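November, bench notes, dye room

Vat 3 again. Started 8:40, later than I wanted because the kettle tripped the same breaker as the hot plate. Use the outlet by the door from now on.

Goal: get a flat mid blue on the Menero wool without the streaks we had on the last batch. Pieter thinks it's the scour. I think it's the water. Both of us have been wrong before.

Scour
Menero skeins, two of them, tied loose in four places. Warm water, a little neutral soap, no stirring, just pushed under. Left 60 minutes. Water came off yellower than the Skivholm wool ever does, and with that barnyard smell. Rinsed till clear. Still felt a bit waxy near the ties so I undid one and found a greasy band under it exactly where the streak was on the last skein. Point to Pieter. Retied looser with cotton, figure eights, and scoured again with fresh soap.

Second scour much better. Wool squeaks now. Note for Tzu-hsuan: budget for two scours on anything from Menero, and don't trust the label that says washed.

Vat
Fructose vat, same recipe as the card on the wall, lime slaked fresh. Took its time. At 10 there was a coppery skin but the liquid under it was still a muddy blue, so not reduced. Warmed it, stirred slowly, lid back on. By 11:15 clear amber green when I lifted a spoonful, turned blue on the spoon while I watched. Good flower on top. pH strip a little high, left it alone, but wool doesn't like it up there so keep the dips short.

Should of checked the pH before adding the last spoon of lime. Write it down AFTER EACH SPOON. I say this every time.

Dips
Skein A: wetted out, squeezed, lowered in slow, no bubbles. 2 minutes. Out, squeeze under the surface, air 22 minutes on the rack. Came up green then teal then a dull denim. Second dip same again. Even all the way round, including under the ties.
Skein B: wetted in tap water straight from the cold faucet, otherwise the same. Slightly paler, and I can see a cloudy patch on the inside of the loop. Small but there. So maybe it's the water too, or it's that B went in cold and shocked the vat. Can't tell from one skein. Needs a repeat with both skeins at the same temprature.

Crocking: rubbed A on a white rag when dry to the touch. Some blue came off, less than last time. B about the same. Vinegar rinse, then plain rinse, then overnight hanging before I judge.

Linen offcuts
Threw in three scraps from the Sin roll at the end since the vat was still going. Linen takes it faster and darker than I expected at this strength. The stitched one (running stitch, pulled tight, knotted) gave a crisp white line. The folded and clamped one bled under the clamp. Clamp not tight enough or fold too thick. The third I forgot in the rinse bucket, so no idea.

Vat at close: sluggish, greenish gray. Fed it a spoon of fructose, stirred, lid on, blanket round it. Look at it first thing, before coffee.

Supplies
Lime: enough for maybe one more vat. Indigo fine. Out of pH strips after the next five. Rubber gloves, the long ones, one left hand and no right hand. Funard has the long ones but they only ship by the box. Ask Tzu-hsuan if her group would split a box.

Cotton for ties: take from the cone, not the good spool, Pieter.

Table by the window
Wiped down after lunch, no blue on the wood. Keep wet skeins off it please, we only just got the last ring out. 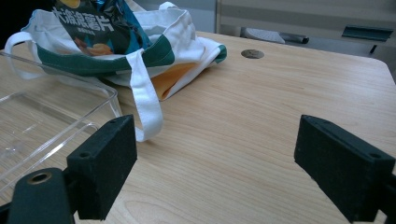
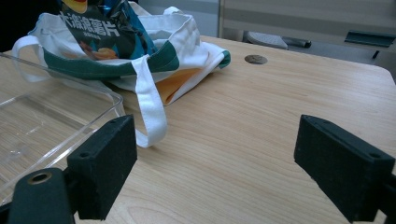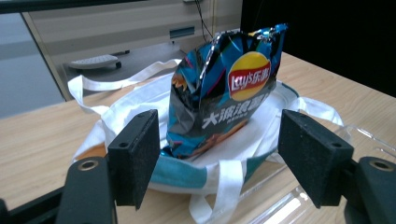 Tomorrow
- check vat, pH before anything goes in
- both skeins wetted out warm, same bucket, then one in tap water and one in rain water. Change ONE thing
- redo the clamped linen with a thinner fold, two clamps
- dry samples onto cards, with date and number of dips on the back this time, in pencil (the pen ran)
- decide on whether Menero is worth it. The color on A is really nice in daylight, deeper than the Skivholm. But two scours is most of a morning
- Pieter to call about the drain
- move the hot plate lead, it's still across the walkway

Ran out of time for the madder. It's soaking in the small pot at the back, lid on, not to be poured away.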